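Indoor air and dust: what changes for the Drarkstead building this winter

The heating has been running full time at Drarkstead since before the holidays, and the office has had the usual run of calls about dry air, static and dust on everything. Doina Hoxha went through the complaints and put together the notes that follow. New filters go in on 1 February 2016, starting with the Cladine wing and working down to the ground floor.

The old filters were the thin flat kind and were changed twice a year. The new ones are pleated and will be changed every three months through the heating season, then once more in July. They cost more per unit. The budget line for filters goes up by $190 for the year, and that has been approved.
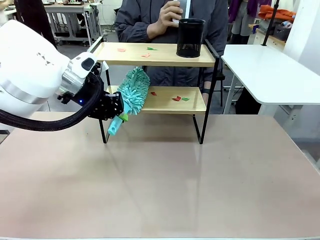
Most household dust is fabric fiber, skin flakes and soil carried in on shoes. A furnace filter only catches what reaches the return vent, and a lot of it never gets there. It settles on shelves, window sills and the tops of door frames, and goes back into the air when someone walks by or a door shuts. If your return vent is behind a couch or a bookcase, please move the furniture out at least 5 inches. Unit 601 had a rug over a floor vent for most of last winter and the bedroom never got above 62 degrees.

Humidity is the other half of it. When the air is very dry, dust stays up longer and static makes it cling to screens and plastic. A small humidifier in the bedroom is fine. Keep it under 45 percent and watch the windows. If you see water on the glass in the morning, turn it down. Please empty the tank daily and wipe it out once a week.

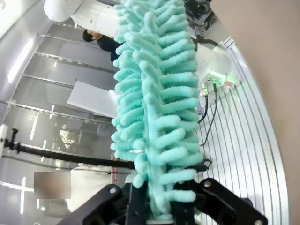 Cleaning order matters more than how often you do it. Start high and finish with the floor, and give the dust half an hour to settle before you vacuum. Feather dusters mostly push dust off the shelf and into the room. A microfiber duster with thick, fuzzy loops like the turquoise one holds on to more of it, and so does a damp cloth. Wash microfiber without fabric softener, and let it air dry. Skip the spray polish on vent covers because it leaves a film that dust sticks to.

Residents in the Ahmadpour wing asked about duct cleaning. The ducts there were done when the Wollanetti addition was built in 2000, and we are getting a price to have them looked at again. There is no date for that work yet.

To report a blocked or noisy vent, leave a note at the office with your unit number and the room it is in.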